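Renting a robot hand for a month: notes on the Nulel kit

I have wanted to try a five-finger hand on a real belt for a long time, and the price has always stopped me. Nulel now rents one as a monthly kit, so in June I signed up. I paid the normal rate and nobody at the company has read this before you.

The kit is the hand, a flange adapter, a power supply, a cable set and a license for their control software. You supply the arm. They keep a list of supported arms on the order page, and mine was on it. I also took the optional setup call, which is free with the first month and costs $195 after that. My call was with Gearóid Ó Riain, and he was patient with me. He had me up and moving in one sitting, and a good part of that was me looking for the right hex key.

Mounting is simple. The adapter goes on the flange, the hand goes on the adapter, and the bolts are the same size all the way through. The cables are the part I would plan ahead for. The set in the box is long enough for a big arm, and on mine there is a lot of slack to deal with. Leave too little and the wrist runs out of travel, leave too much and you have loops hanging off the arm. I have redone mine several times and I still don't love it. A proper cable sleeve should be in the box at this price.

The software runs in a browser. You get a page with a slider for each joint, a page of saved hand shapes, and a page where you string the shapes together with arm moves. Nulel calls these strings "tasks." The starter set has 18 hand shapes in it, and I use maybe four of them. The one called "wide cup" is good as it comes. The pinch shapes all needed changes before I was happy with them.

My test job is dull on purpose. A plastic cup sits on the conveyor, the hand comes down over the belt, closes on the cup, lifts it and puts it in a bin on the other side. I started with the belt stopped and moved on to the slow setting after that.

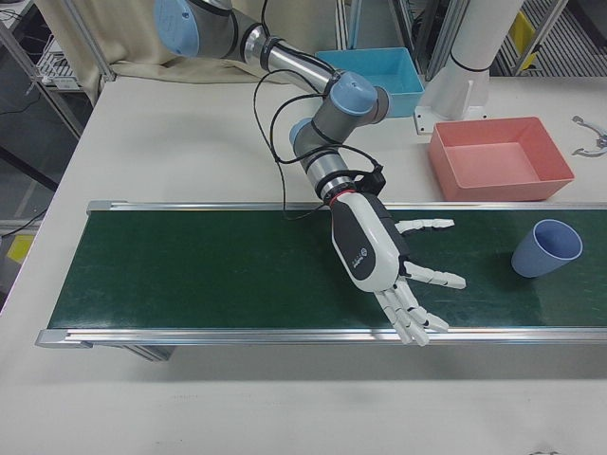 Stukcombe, July 20, 2023

The stopped belt went well from the first day. I ran the task 30 times in a row with the cup in a taped position and got the cup in the bin every time. Then I took the tape off and put the cup down by hand, a little differently each time, and it started to miss. Most of the misses were the thumb. If the cup is too close to the palm side, the thumb knocks it before the fingers have closed. Opening the thumb wider before the hand drops fixed most of that, and I saved it as a new shape.

The moving belt is a different story. There is no camera in the kit, so the hand goes where you tell it and closes when you tell it. You have to work out the timing yourself. I got it reliable at the slowest speed. One step up from there I was dropping cups, and I gave up on the step after that. Nulel sells a vision add-on, and I would guess that is what most people with a moving line end up buying. I haven't tried it and can't say how good it is.

Grip strength is set as a percentage. The default is 70 and it's too much for a thin plastic cup, which goes oval. I turned it down until the sides stopped bending and then came back up one notch. The setting is saved with each hand shape and not with the task, so if you change it in one place it changes for every task that uses that shape. I lost an evening to that before I found the line in the manual.

Support has been good. I wrote in twice. The first question was about the grip setting, and Yuxi Wan answered the same afternoon with a link to the right page and a short note on how she sets it up herself. The second was about a finger that had begun to lag behind the others when closing. She asked for the log file, had me run the calibration again, and it has been fine ever since.

A few things I would want to know before ordering:

The hand is heavier than I expected. Check what your arm can carry and then subtract the hand and adapter. What's left is what you can pick up.

The power supply has a fan, and you will hear it in a quiet room.

Return shipping is on you. The box is big, so keep all the foam.

The rental renews by itself unless you cancel through the account page.

I also looked at the Halliday two-jaw gripper before I picked this. If all you need to move is one kind of cup, get something like that. It's cheaper, it's lighter and there is less to set up. I wanted the fingers because the next job is a mix of shapes – cups, small boxes, a few odd molded parts – and I didn't want to swap jaws between them.

I have kept the kit for a second month. The mixed parts come next, with the belt stopped, and I'll put up the settings for the wider thumb shape when I have cleaned up the file.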